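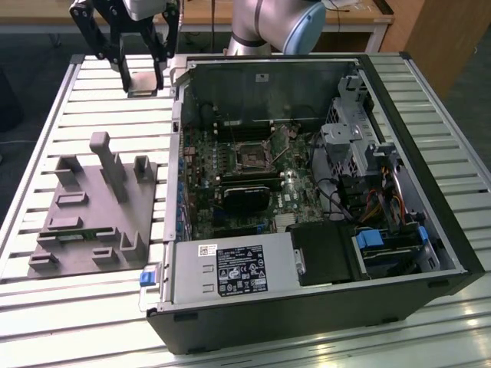
Flistari、内陸水路向けコンテナ艀運航管理システム「Tuden」の第2期運用を開始

2021年3月1日
Flistari株式会社

内陸水路の貨物輸送支援を手がけるFlistari株式会社(以下、Flistari)は、河川港Gornitzと下流の積替港Lynchを結ぶコンテナ艀航路において、運航管理システム「Tuden」の第2期運用を開始したことをお知らせします。第2期では、従来の配船計画機能に加え、水位予測に基づく喫水制限の自動算出、閘門通過枠の事前予約、および積替港における岸壁割当との連携を新たに対象とします。

■背景

Gornitz~Lynch間の航路は延長173キロメートルで、途中に8か所の閘門を有します。同区間では季節による水位変動が大きく、渇水期には艀1隻あたりの積載量を制限する必要があります。これまで積載量の上限は、各港の運航担当者が前日の水位観測値と経験則をもとに個別に判断しており、出発港と到着港で適用する基準値が一致しない場合がありました。

また、閘門の通過順は到着順を原則としていたため、複数の船団が短時間に集中した際に待機が発生し、Lynchでの外航フィーダー船への接続に遅れが生じることが課題となっていました。第1期運用では配船計画の電子化を先行して実施しましたが、閘門および岸壁の情報は対象外であり、電話と書面による調整が残っていました。

■第2期運用の概要

1.喫水制限の自動算出
航路沿いの水位観測点から取得したデータと上流域の降水予報を用い、48時間先までの区間別最小水深を算出します。算出結果から船底下の余裕水深を差し引いた値を許容喫水とし、艀ごとの排水量曲線に照らして積載上限を決定します。計算は1時間ごとに更新され、出港後に許容喫水が変更となった場合は、押船の船橋端末および両港の運航管理室に通知されます。

2.閘門通過枠の事前予約
各閘門の運転時間を一定の枠に区切り、船団単位で予約を受け付けます。予約時刻に対する遅れが30分を超えると見込まれる場合、システムは後続船団との入替案を提示します。入替の確定は閘門管理者の承認によるものとし、自動では行いません。旅客船および危険物積載船の優先順位は現行の航行規則に従います。

3.岸壁割当との連携
Lynchのコンテナ岸壁について、艀の到着予測時刻、積載コンテナの本数および仕向地を岸壁側の荷役計画に自動で引き渡します。冷凍コンテナについては、電源設備を備えた蔵置区画の空き状況を併せて照会し、区画が確保できない場合は出発港の積付担当者に警告を表示します。

4.運航記録の統一
航海日誌、積付図、閘門通過記録を同一の書式で保存します。記録の保存期間は5年とし、荷主は自社貨物に関する部分を閲覧できます。

■第1期運用の結果

12月までの第1期運用では、延べおよそ200航海分の配船計画をTuden上で作成しました。計画変更の履歴を分析したところ、変更理由の多くは閘門待機と喫水制限の見直しに関するものであり、この結果を第2期の対象範囲の選定に反映しています。あわせて、利用者から指摘のあった積付図の表示倍率、時刻表記の不統一、通信途絶時の入力内容の保持について改修を行いました。

■運用体制

システムの運用はFlistariの運航技術部が担当し、Gornitzおよび Lynchの2か所に運航管理室を置きます。Gornitz側は配船計画と喫水制限の確認を、Lynch側は岸壁割当と接続船の調整を所掌します。通信障害時には、各管理室が直近に同期した計画に基づいて運航を継続し、復旧後に差分を照合します。照合が完了するまでの間、新規の閘門予約は停止し、電話による受付に切り替えます。

移行期間中は従来の書面による手続きを併用します。書面とTuden上の記録に相違がある場合は、移行期間が終了するまで書面を正とします。

■関係者のコメント

Flistari 運航技術部長 Ilari Vainio
「内陸水路では、水深が輸送能力をほぼ決定します。許容喫水を両港で同じ計算式から求めることにより、出港前の積付判断と到着後の検査の基準が一致します。予測値には誤差が含まれるため、余裕水深の設定は当面、従来と同じ値を維持します。」

Lynch港 荷役計画担当 Bláthnaid Ní Mhurchú
「艀の到着予測が荷役計画に直接入力されるため、クレーンの配置を前日のうちに確定しやすくなります。冷凍コンテナの区画照会は、現場から要望していた機能です。」

Gornitz港 船団運航責任者 Comfort Ayaaba
「押船の乗組員に対しては、端末操作と通信途絶時の手順を中心に訓練を実施しました。入替案が提示された場合の連絡手順については、閘門管理者と引き続き調整しています。」

■今後の予定

Flistariは、第2期運用で得られる水位予測値と実測値の差を区間別に集計し、余裕水深の設定方法を見直す予定です。空コンテナの回送計画、および上流側支流への対象区間の拡大については、技術的な検討を行っています。実施時期は未定であり、決定次第お知らせします。

■利用を希望する荷主・運送事業者の方へ

Tudenの閲覧機能は、同航路に貨物を寄託する荷主および利用運送事業者が申請により利用できます。申請には貨物の品目区分、予定本数、希望する積載港の届出が必要です。危険物を含む貨物については、別途、容器等級と隔離条件を記載した書類を提出してください。申請の受付後、担当者から接続方法と利用者登録の手順を案内します。

■Flistari株式会社について

内陸水路における艀輸送の運航計画、港湾間の情報連携、および水路データの解析を主な事業としています。

■本件に関する問い合わせ先

Flistari株式会社 広報担当 Fionnuala Lenihan
技術的な内容に関する窓口 運航技術部 Siobhán Horgan

※本資料に記載の内容は発表時点のものであり、予告なく変更する場合があります。
※許容喫水の算出値は運航計画の参考として提供するものです。航行の可否は、船長および水路管理者の判断によります。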